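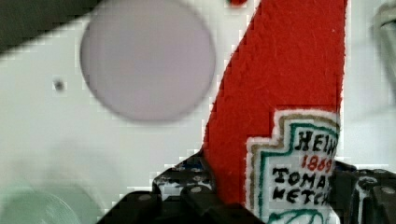
Unance extends play-kitchen food line and revises the seam standard

Unance, the soft goods workshop in Porkirness, has added a group of condiment and pantry pieces to its play-kitchen range and rewritten the seam standard that applies to the whole line. The new pieces go to shops in August. Pieces made under the old standard stay on sale until stock runs out.

The change follows a review of returns from day nurseries and waiting rooms, where fabric food is handled far more than at home. Most of the returned items had failed in one of two places: the side seam near the base, or the edge of an applied label. Printed surfaces held up better than the workshop had expected, and the print method stays as it was.

Under the revised standard, side seams are sewn in two passes with a seam allowance of 8 millimeters. The previous allowance was narrower and was trimmed before turning, a step that has now been dropped. Closing seams are placed on the underside of a piece where the shape permits. On tall pieces with a narrow top, such as bottles, the closing seam moves to the lower back, so that filling can be pushed up into the neck before the body is packed.

Labels are a separate section of the document. A label with square or stepped corners tends to lift at the points first, and a border line stitched close to the edge holds the corners down longer than a plain glued patch. The standard calls for the border to be sewn before the piece is filled. Sewing a label onto a filled body is allowed for repairs only.

Felt remains in use for pieces that are mostly one color. The workshop notes that saturated reds show lint and pale fibers sooner than other shades, and advises shops to keep display pieces away from white fleece and towelling. Loose fibers can be lifted with a strip of low-tack tape. Stiff brushes raise the surface and should be kept off it.

The testing was done with Kollár, a textile repair firm that also handles mending for Unance. Sample pieces went through 16 rounds of twisting, pulling and surface cleaning, with seams checked after each round. Pieces with the trimmed allowance opened at the base before the last round. Those with the wider allowance did not, although two showed puckering along the curve of the neck - a fault of appearance that the standard permits within limits.

Care instructions are unchanged. Felt pieces are to be wiped with a damp cloth and dried flat. They are not suitable for machine washing, and the filling may clump if soaked.

Stockists that order through Itby will receive the revised care sheet with their next delivery. Nurseries holding older pieces can send items with open seams to the Porkirness workshop for resewing to the new allowance where enough fabric remains. Pieces that were trimmed too close will be returned with a patch over the seam, in the nearest matching color.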